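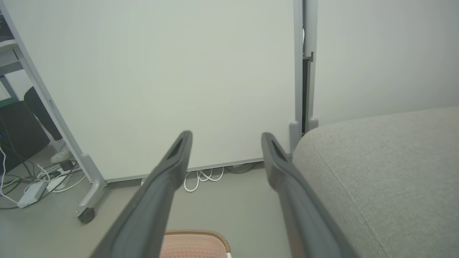
3.2 Connector wear

I'll admit I went into this part of the study expecting the plugs to outlive the cables. We had 80 Bundex chargers on the bench, all bought new, and each was plugged in and pulled out 140 times a day by whoever was on shift (me, mostly!). The Dusero sockets held up nicely, but the strain relief behind the plug started to split on 23 of the cables, nearly always on the side facing the bend. Figure 4 shows the basket and the label on its bottom.

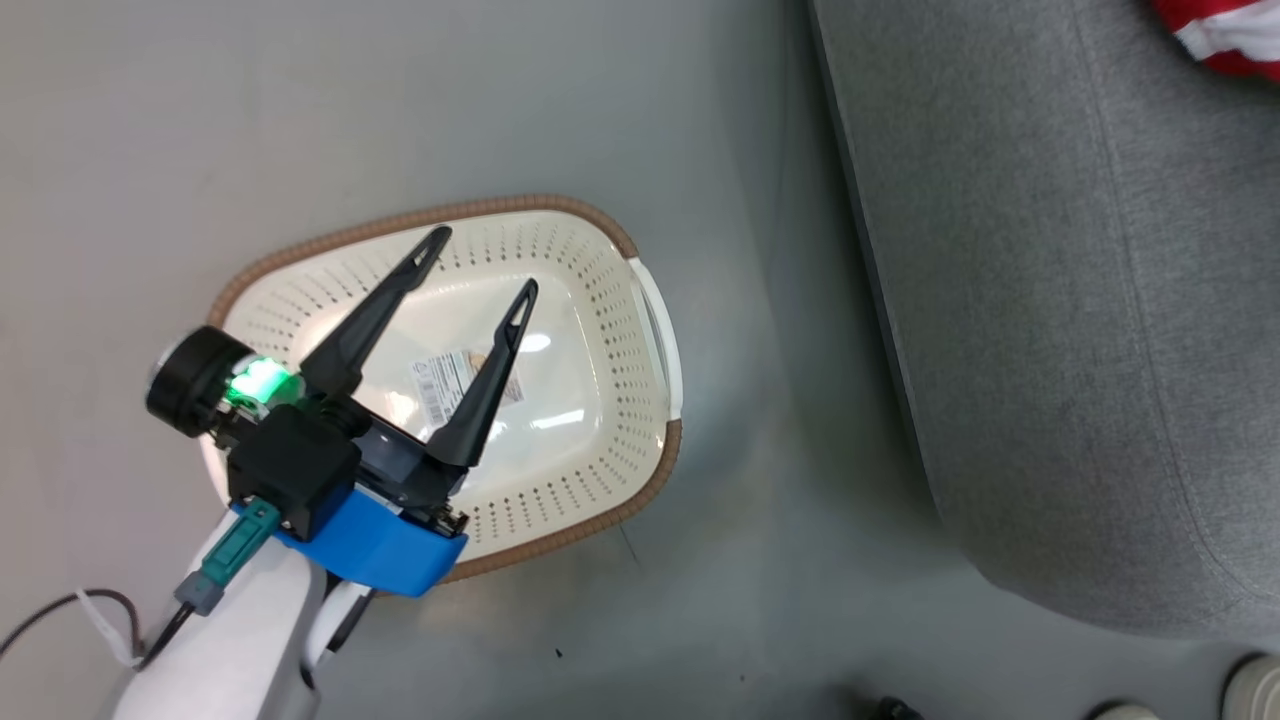
Figure 4. Basket with product label, seen from above.

Did the split cables still charge a phone at full speed?
Most of them did, though a handful dropped to slow charging whenever the cable was bent hard near the plug.

I logged 1243 separate charging runs by the end of December, and the slow ones were scattered all over the place, so I wouldn't read too much into any single cable. The Rutherford meter also drifts a bit when it warms up, and I've corrected for that in Table 2. Skekus cables were tested in the same way and are covered in section 3.3.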